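How to Compare Two Grippers Without Fooling Yourself

By Antonina Polishchuk
Last updated 7 February 2025

Every gripper I have ever been sent came with a video of it picking up an egg. I have stopped watching them. An egg on a clean table, lit well, approached from the one angle that works, tells you the sales department owns an egg. What you want to know is whether the thing will pick up your parts on your bench when you've stopped babysitting it, and for that you have to run the comparison yourself. It takes a couple of days and it is dull.

What follows is the routine we use at Broltbridge. Bushra Usmani wrote the first version and I have been crossing things out of it ever since. It assumes you already have two working arms and can drive both from one computer. If you can't, go fix that first.

Step 1. Write down what would change your mind

Do this before you unbox anything. Ours fits on an index card: which parts have to be picked up, how many drops we'll put up with, and how much dearer the soft fingers can be before we stop caring that they're nicer. If you skip the card you will end up choosing the gripper you spent the most time mounting. I have done this. The Sullex wrist we bought in January is still in a drawer.

Step 2. Pick awkward objects

Don't use cubes. Everything picks up cubes. You want something round that rolls away when touched, something small and lumpy, and something long with its weight at one end. Toys are fine for the first two and a hand tool does for the third. Skip anything you'd be sorry to see crushed.

Use the same objects for both grippers. Not the same kind of object, the same ones. Dehua Zeng once swapped in a newer ball halfway through and we lost an afternoon to a difference in surface that had nothing to do with the fingers.

Step 3. Put both arms on one bench

Running the two grippers in separate rooms, or in separate weeks, invites every excuse there is. Lighting changes, someone bumps the camera, the controller gets an update. Mount both arms so they reach the same patch of wood and leave the objects between them. Set the working limits so that only one arm at a time can enter the shared patch, and check those limits at low speed with your hand on the stop button.

Slatted fingers are the ones to watch here. They're sold on the idea that they wrap around whatever they touch, and some do. A plain hard gripper coming straight down on a ball may still do perfectly well, and it should get a fair try before you pay for anything cleverer. 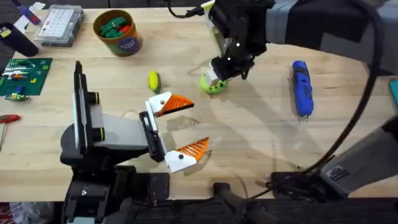
Step 4. Run the boring trials

We do 300 attempts per gripper, split evenly across the objects. Write a script that alternates the arms so neither gets all the morning light. An attempt counts as a success if the object is lifted, held for 3 seconds and put down where it was meant to go. Squeezing it against the table is not a grasp, however good it looks on the monitor.

Put each object back by hand, and turn it a little every time. If you always set it down the same way you are testing your own tidiness.

Log the failures in words. "Missed" is useless. "Upper finger slid off the end" is something you can act on.

Step 5. Be rude to the numbers

Split the results by object before you look at any total. On our last round the totals were nearly level, which sounded like a draw until Dymphna Ó Dálaigh pointed out that the soft fingers had thrown away most of their points on one object and the hard ones had lost theirs all over the place. Those are two different purchases.

Then ask what you changed along the way. If you adjusted the closing force on one gripper after attempt 64, everything before that belongs to a different test. Throw it out and start that gripper again. Yes, I know.

Step 6. Run the winner again next week

Same objects, same script, fingers not cleaned or replaced. Pads wear and screws back out. If it still beats the number on your card, buy it.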